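How to help a pupil return to school after a long absence

A child who has missed many weeks of lessons is often more afraid of the first morning than of the work itself. I have prepared this guide for parents and class tutors. It follows the steps we use at Estthorpe, but most of them can be used in any secondary school.

Step 1. Ask for the attendance record
Write to the school office and ask for the full record, with the codes explained. One pupil in our area had 79 missed sessions, and the family believed it was much less. A session is half a day, so please read the number with care.

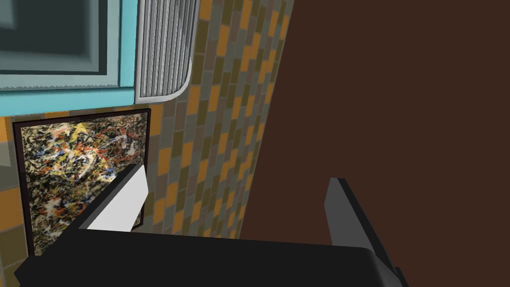 Step 2. Agree on a short first week
Do not begin with a full timetable. Four lessons in the first week are enough for many children. Choose subjects the child likes, and let the first day start at 10 o'clock, when the corridors are quiet. Monday is usually the hardest day, so a start later in the week can be kinder.

Step 3. Write the plan on one page
The plan should say which lessons the child will attend, which adult will meet them at the door and where they can go if they feel unwell. Room 301 is used for this at Bastgate - a small room, near the library. Give a copy to every teacher on the timetable.

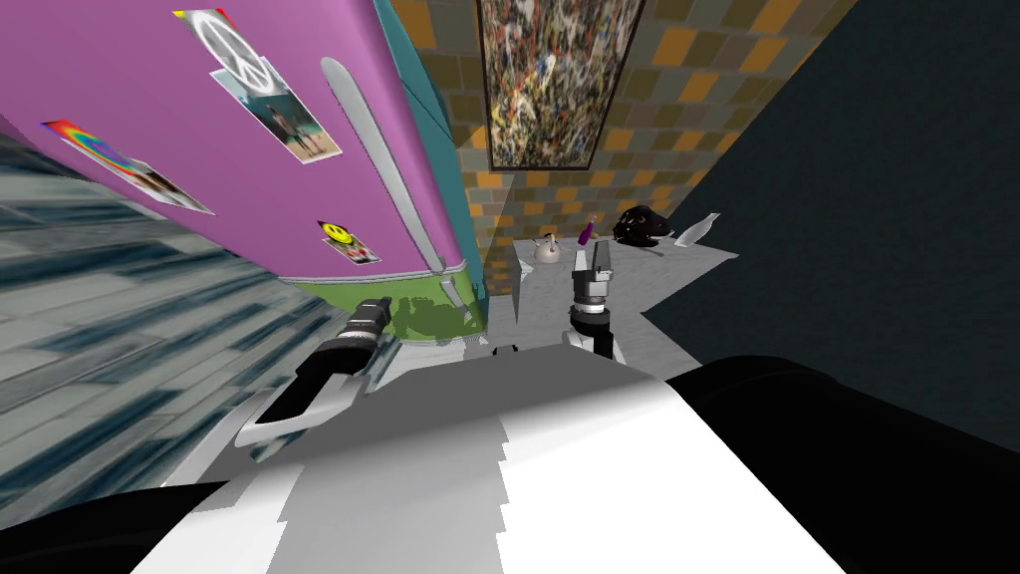

Simulated kitchen: a fridge with a pink door, and two grippers in front.

Step 4. Choose the missed work carefully
It is not possible to catch up with everything. Ask each teacher to mark the topics which are needed for the next unit, and leave the others for later. At home, about 20 minutes of reading in the evening is a good beginning.
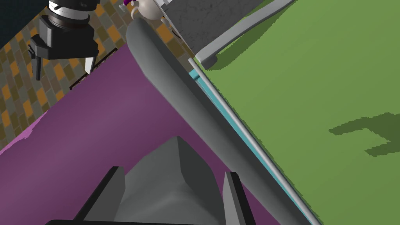

Two grippers with open fingers, from the same simulated kitchen.

Step 5. Meet again after two weeks
Let the child speak first in this meeting. If the plan was too heavy, take away one lesson and try again. If it went well, add one or two lessons, but keep the same adult at the door until the end of the half-term.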